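Flalel two-finger gripper – three months in

We bought ours in January, after a long wobble over whether a small workshop like mine had any business owning one. The gripper was 3,907 all in, and I'd put aside a bit more than that, so I felt very smug until the extras turned up! The Stestedier adaptor kit was another 394 (get it in your first quote, please), and Domingo Salinas at Gillico talked me into spare fingers at the same time. Glad he did.

Setting up was easy enough, though the manual is dreadful and I ended up using the old Shih one for the cable bits.

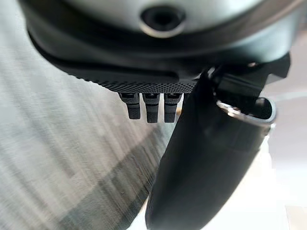
My one real worry when budgeting was cleaning time, and I'd tell anyone to cost that in before they sign. We're a mucky shop and I hate fiddly corners. The pale shell is lovely and smooth and takes a quick wipe, but that dimpled strip on the dark plate, with the three little prongs hanging under it, wants a soft brush and some patience – so I've added a weekly slot to the plan. Four stars from me, and I'd buy it again.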